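Winter coat swap is back at Liltine, and the puffers are going fast

July 9, 2026

I popped into the Liltine coat swap this morning meaning to stay five minutes and came out an hour later with a scarf I didn't need and very cold ears. If you haven't been before, it's the one where you bring a warm jacket you've stopped wearing and take home one you will. No money changes hands, and you don't have to bring anything if you're short this winter.

The final tally on the whiteboard last year was 438 coats. This year the racks opened with 77 already hung, brushed and sorted by size, and the puffers were the first thing everybody went for (me included!). Dark colours, big hoods, the longer the better. It's been that sort of July.
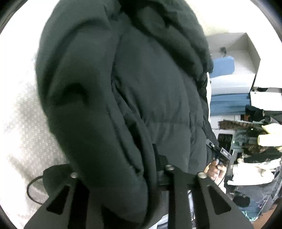
Mpho Mabuza has been running the swap since it was a couple of boxes in a hallway on Machala Street, and she told me the quilted ones cause the most arguments at home. "People bring them in flat as a pancake and say they're finished," she said. "They've been squashed in a cupboard since last spring. Give it a shake and hang it up for a night before you give up on it."

She's got strong opinions on hoods too. Check the stitching where the hood meets the collar, she says, and run a thumb along the seams on the inside. If little feathers are poking through in one spot you can live with it, but if it's happening all down the front the filling is on the move and you'll be cold by August. I went home and checked mine. Not great news.

The other thing I learned is that I've been washing my jacket wrong for years. Mpho does hers on a gentle cycle with hardly any soap, then dries it low and slow, stopping every so often to break up the clumps by hand. It takes most of an afternoon, so pick a day you're stuck inside anyway. Her own coat has been through three winters that way and still puffs up like a doona.

Kids' sizes were looking thin by the time I left, especially anything for the under-tens, so if you've got outgrown ones in the hall cupboard please dig them out. Zips that stick are fine – there's a mending table at the back run by the Altari sewing group, and they'll have a go at most things while you wait. They had a little queue going when I was there, and a very good lemon slice.

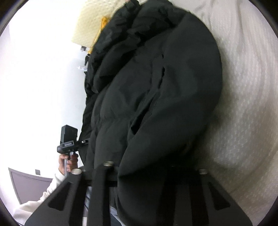

When and where

The swap runs for 2 weeks in the Pumard Hall, from ten until three, with the mending table finishing an hour earlier. Drop-offs go through the side door. Please empty the pockets first – Mpho already has a jar of odd keys from the May collection, and if one of them is yours she'd love you to come and get it.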